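Gratska Teardown Cell: Questions About the July Stoppage

Since the stoppage in July we have had a steady stream of questions from the Wurlow and Brillham sites, and from people in our own building who walked past the cell that week and wondered why it was so quiet. Larasati Pelupessy and I have tried to gather the answers here. If yours is missing, please write to us, and don't worry about whether it sounds too basic.

What happened?

On a Wednesday, a little after the morning break, the arm was lifting a memory module out of a desktop tower when it stopped closing its fingers at the right height. It came down too far, pushed on the module at an angle and kept pushing. The force limit should have halted it almost at once, and it didn't, so the arm leaned on the board until Babatunde Akpan hit the emergency stop. By then one memory slot had cracked and the module was bent.

Was anyone hurt?

No, and thank you to everyone who asked that one first. Babatunde was at the stop button, outside the taped line, which is where the operator is supposed to be while the arm is live.

Why didn't the force limit work?

We spent the better part of two weeks on this, and the answer is a bit embarrassing. The limit had been raised to 700 in the controller for a test on stiff drive latches, and it was never put back. The memory routine picked up whatever value was stored last. With the proper setting of 20, the arm would have stopped before the slot took any harm.

And why was it too low to begin with?

That was a separate problem, and it's the one that took the longest to find. The height reference is taken once at the start of a job, from the table. The tower had been set down with one corner of its case riding up on something, so the board was sitting slightly tilted and the real height over the memory slots didn't match the stored one. Salvador Magalhães spotted it in the log, at entry 207, where the first light touch came much earlier than it should have.

What does the job look like now?

The tower still goes on its side with the side panel off, and the arm still works from directly overhead with the fingers pointing down, so it will look familiar to anyone who has run it before. What has changed is that the arm now pauses above the memory slots and waits for the operator to confirm before it goes any lower. It does make each machine a little slower, and we think that's a fair trade.
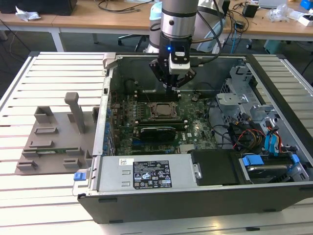 Do I have to do anything differently when I load a tower?

Yes, please. Run your hand under the edges of the case and make sure it sits flat. Then check the force value on the controller screen and write it on the job sheet. If it reads anything other than 20, leave the arm off and call Larasati or me.

Can I reach in while the arm is paused?

Please don't. A paused arm is still powered and will move as soon as somebody confirms. Press the emergency stop first, take out whatever you need to, and then restart the job from the beginning. I know it's tempting when a cable has flopped into the way, and I've been guilty of it myself in years past.

Are the other cells affected?

Charalambos Alexiou has checked the one at Esteves and its limit was where it should be. Wurlow and Brillham are still to be looked at, so for now both are asked to keep to manual removal for memory.

Who do I tell if I see something odd?

Anyone on the cell team will do. Odd noises and slow fingers count, and so does a feeling that something isn't quite right. We would much rather have a cup of coffee with you over a false alarm than miss a real one.

Gaetano Sartori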